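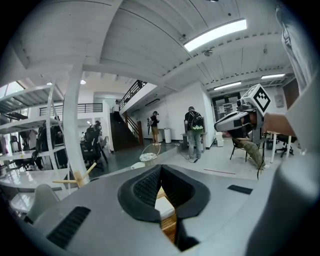
Re: Moving the shared workroom around (long, sorry)

Hi all,

Catching up on the list after a week away, and I see the layout thread has grown legs. Quoting the bit I want to answer:

> We have the big room at Bronton until August and I still can't work out
> where the sample boxes should live. The open shelves by the column are
> the obvious spot but everything on them looks messy from upstairs. Could
> we put doors on them? Also, is the white table staying where it is? And
> does anyone else find the strip lights too much when they're cutting?

Doors, no, please! We had doors on the shelves at the old Clostthorpe place and all that happened was that three sets of pinking shears went in and came out again when we moved. Open shelves mean I can see what we have before I go and buy it twice. If the view from the mezzanine bothers people, let's get matching boxes for the upper tiers and keep the ugly stuff low. Ralletum has plain white card ones, 60 of them for 76 dollars, and we'd have plenty left over for patterns. White on white would pretty much vanish in that room anyway.

One thing I'd ask is that we don't fill the shelves just because they're there. A few dark things sitting on them looks fine to me, and I like having a bare tier to dump my bag on (I know, I know).

The table: yes, I'd leave it. It's lovely to wipe down and it's close enough to the shelves that you can turn around and grab what you need. My only gripe is that glossy top — my rulers slide all over it. I've been laying a cutting mat down with a strip of drawer liner underneath and that has cured it for me. The molded chair is comfier than it looks, for an hour or so. After that I want a cushion. I have two spare ones in the green-stripe remnant if anybody wants to claim them.

Lights: I'm on the other side of this one, I love them. With white walls and a white ceiling you hardly get a shadow on the work, and my eyes are not what they were. The little round ones under the mezzanine are much gentler, so maybe the hand sewers could take that end and leave the brighter middle to whoever is cutting? It would mean shuffling one table, tops.

Can we also talk about the foot of the stairs? Those treads are dark, and when I'm coming down with my arms full I can't see what's been left at the bottom. So no rolls of fabric parked there, please, even for a minute.

I've got the Rathnayake order sheet open until the end of the month. We're at 609 yards of the undyed cotton and the next price break is at 3000, so I think we can stop dreaming about that one, but do send me your numbers if you haven't yet. Colors too, if you want any of the dyed.

I'll bring the tape measure next time I'm in and get the depth of those shelves before anyone orders boxes.

> PS does anyone have the spare key to the button cabinet?

Me. It's in my coat. Sorry!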